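第四章 手持式夹爪套件的选择与使用

学习目标

学完本章以后，读者应该能够：
说明手持式夹爪套件由哪些部分组成；
读懂供应商的报价单，知道哪些费用是一次付清，哪些费用每年都要付；
为一个简单的双手任务写出操作规程；
判断一套产品是否适合自己的生产线或者实验室。

4.1 问题的提出

在前三章里，我们讨论了固定在基座上的机械臂，也讨论了怎样用示教器给它编程。这种方法在焊接、码垛这样的工作里很可靠，因为零件的位置每次都一样。可是，包装车间里有很多工作不是这样的。瓶子会滑动，薄膜会起皱，标签的方向也不固定。如果要工程师把每一种情况都写进程序，所用的时间常常比人工操作还要长。

近年来，一些企业采用另外一种方法：让操作员拿着夹爪，用自己的手把工作做一遍，同时记录夹爪的位置和开合程度，然后用这些记录训练机械臂。操作员不需要会编程，他只需要熟悉这项工作。为这种方法提供的设备，在本书里叫做“手持式夹爪套件”。

本章以Drondus公司的Ferri套件作为主要例子。选择它的理由很简单：它的说明书写得比较完整，附件可以单独购买，适合教学。作者与该公司没有商业关系，本章也会指出它的缺点。

4.2 套件的组成

Ferri套件的标准配置包括左、右两只夹爪，两条数据电缆，一个接收盒和一份记录软件的许可证。夹爪的指尖可以更换，所以左右两边不一定要用同样的指尖。对于又薄又软的材料，说明书建议使用较尖的指尖；对于瓶子和盒子，建议使用较短的指尖。

电缆是初学者最容易忽视的部分。Ferri是有线产品，电缆从夹爪后部引出。有线的好处是不用充电，信号也稳定；坏处是电缆有重量，操作员转动手腕时会感觉到拉力。我们在使用中发现，电缆如果从手腕上方绕过去，再沿桌子的两侧放下，拉力就比较小。如果让电缆横在桌面中间，它很容易碰倒物品，这一段记录就不能用了。

软件许可证分为两种：一种只能记录和回放，另一种还可以导出训练用的文件。购买以前一定要问清楚是哪一种。本书作者所在的单位第一次订货时没有注意这一点，后来只好补交费用。

4.3 读懂报价单

表4-1 报价单摘录（标准配置，不含运输）
套件整体价格：3,932欧元
保修期：2年
备用指尖：每盒12个
软件许可证：按年付费，首年已包含在整体价格之内

读这张表时，应当注意最后一行。首年的费用已经包含，从次年开始要另外付。对于只做一个短期项目的实验室，这没有什么影响；对于准备长期使用的工厂，就应该把几年的费用加在一起，再同别的产品比较。

作为比较，Nerkum公司提供的是租赁服务。用户不购买设备，由该公司提供夹爪并负责维修，用户按月付款。租赁的优点是开始时花钱少，缺点是合同里规定了最短期限。究竟哪一种更合算，要看使用时间的长短，习题4-3会要求读者自己计算。

4.4 一个双手任务

选择设备不能只看表格，还要看它在实际工作里的表现。下面的任务来自Clumodstead包装中心的试用计划：用塑料薄膜把并排的两个瓶子包在一起。这个任务看起来容易，其实对左右手的配合要求很高。 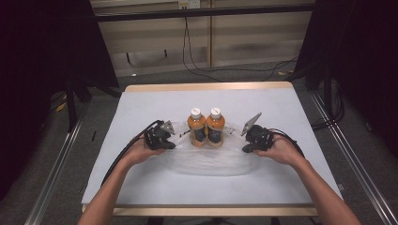
人机协作教研组 · 《包装自动化基础》教材编写小组

图4-1 双手各持一只夹爪，瓶子立在展开的透明薄膜上。

请读者先注意夹爪的方向。左右夹爪都朝向桌子中央，两个瓶子紧靠着，处在两只夹爪之间。从这样的姿势出发，两只手到瓶子的路线都比较短，手臂也不会互相妨碍。浅色的桌面对观察也有帮助，瓶里橙黄色的液体和深色的标签在上面很醒目，而透明薄膜主要靠反光和褶皱才能看出边缘。

该任务的操作规程如下：
（1）把薄膜铺在桌子中央，不必拉得很平。
（2）把两个瓶子直立放在薄膜上，使它们互相接触。
（3）双手握住夹爪，停在瓶子两侧，然后开始记录。
（4）用夹爪拉起薄膜的边，向瓶身包过去。
（5）包好以后松开夹爪，双手退回原来的位置，停止记录。

试用计划规定，每位操作员在一个班次里完成20次记录，中间安排休息。握住夹爪的时间太长，手指会疲劳，动作也会变形，这样得到的记录质量不高。

4.5 对产品的初步评价

根据以上任务，我们认为Ferri套件适合桌面大小的工作，对瓶、盒一类物品比较合适。它的外壳握起来稳定，更换指尖也方便。不足的地方有两个：一是电缆在大幅度转腕时仍然妨碍动作；二是夹爪没有力的反馈，操作员夹薄膜时只能依靠眼睛来判断。如果工作对象容易破碎，应当考虑带有力传感器的型号，有关内容见第六章。

思考题
4-1 如果把图4-1中的两个瓶子换成一个较宽的盒子，操作规程的哪几步需要修改？
4-2 有线夹爪和无线夹爪各适合什么样的车间？
4-3 设租赁的月租金为m，请写出购买与租赁费用相等时的使用月数，并说明软件年费应该怎样计入。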